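Ticket 484: Demo arms drop the pen parts between left and right gripper
Opened by: Zorica Softić
Assigned to: Romana Tóth
Status: Open, workaround in place
Needed for: open day, second group
Last updated: October 31, 2025

Reported problem
The pen demo on the Redwood two-arm bench stops halfway. The left arm picks up the pen and holds it, the right arm comes in for the lower end, and then both stop with "part not found". It did this in front of the first group of visitors, 20 people. I restarted twice. The second restart got as far as laying the parts down and then stopped on the same message.

What I tried
Restarted the Naseri controller from the panel. No change.
Swapped the pen for a new one from the same box. No change.
Turned off the spotlight over the bench. One good run, then the fault came back.
Ran the block-stacking demo instead. That works, so I don't think it is the arms themselves.

Reply, Romana
Please leave the spotlight off for now. Which version of the pen task is loaded? The old one expects the pen level. The new one follows the way people do it by hand, with the pen held at a slant in the left hand and the right hand working at the lower end.

Reply, Zorica
The panel says pen_task_new. Pen task by hand, seat 385:

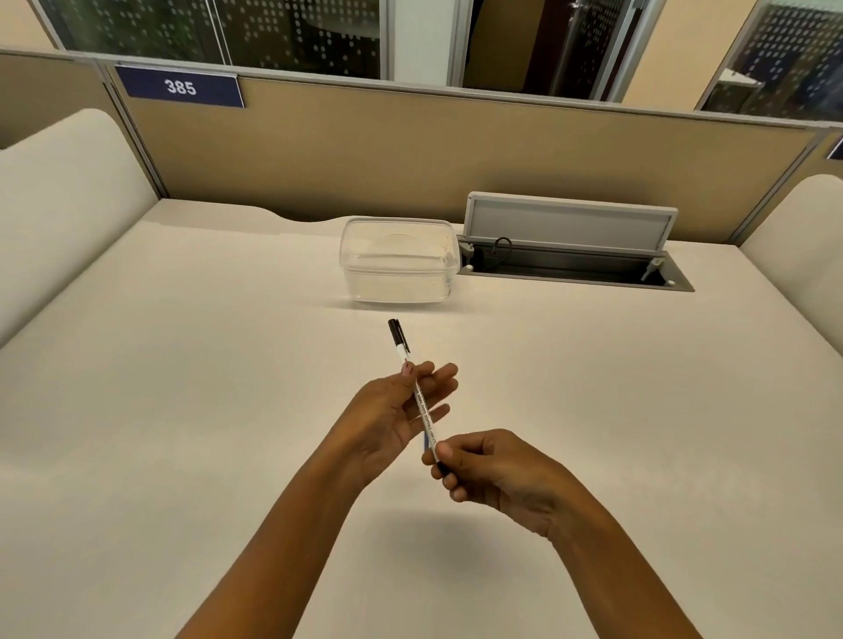
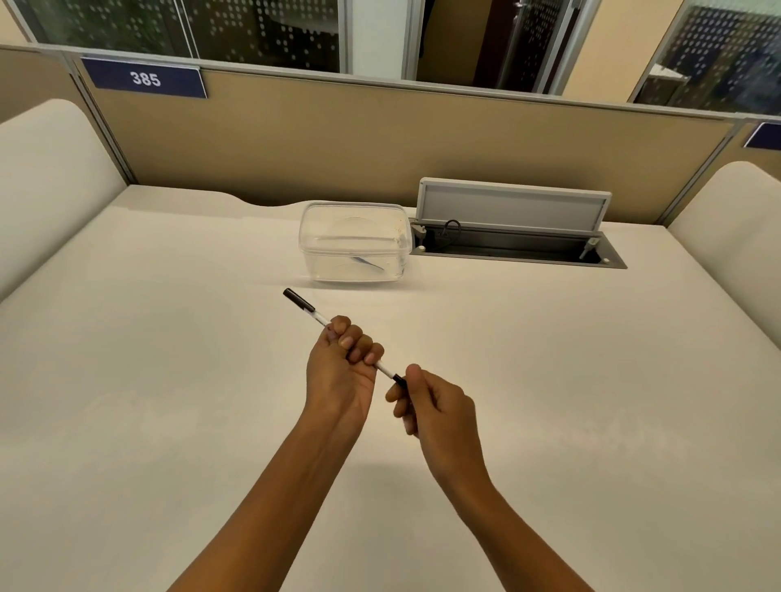
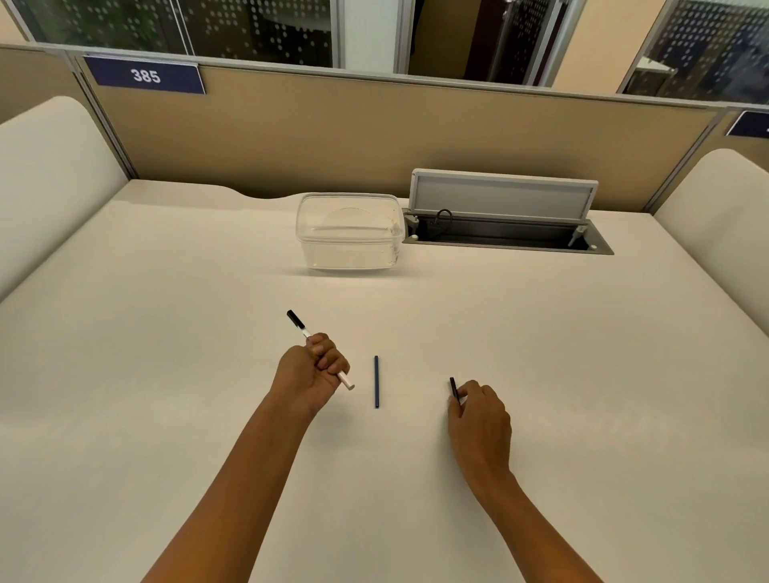 The put-down position looks wrong to me in the new version. Our right arm lays the thin part across the bench, left to right, and then the left arm can't find it again. By hand, the thin blue stick lies flat between the two hands, pointing to the back of the desk and nearer the left one. I don't know if that matters to the software, but it is a clear difference and it is the point where our run stops.

Reply, Romana
It does matter. The search area for a part on the bench is a narrow strip running front to back, 152 mm long. A part lying across it sticks out on both sides and gets thrown away as noise. The right wrist angle was changed in January for the Zadik grippers and I never changed the put-down to match. My mistake.

Workaround: on the panel open Tasks, Pen, Put-down, and set the wrist turn to 90. Save under a new name — don't overwrite pen_task_new.

Reply, Zorica
Done, saved as pen_task_openday. Seven runs, six good. The failed one was a different fault: the left gripper closed on the cap and pulled it off. I will start the pen further down in the holder and keep blocks ready on the second screen.

Walholm want to bring their own pens for their visit. Can we say no?

Reply, Romana
Say yes to looking at them, no to running them. I need to measure the caps first. Leaving this open until the put-down is fixed properly. Cap fault to go in a separate ticket, please.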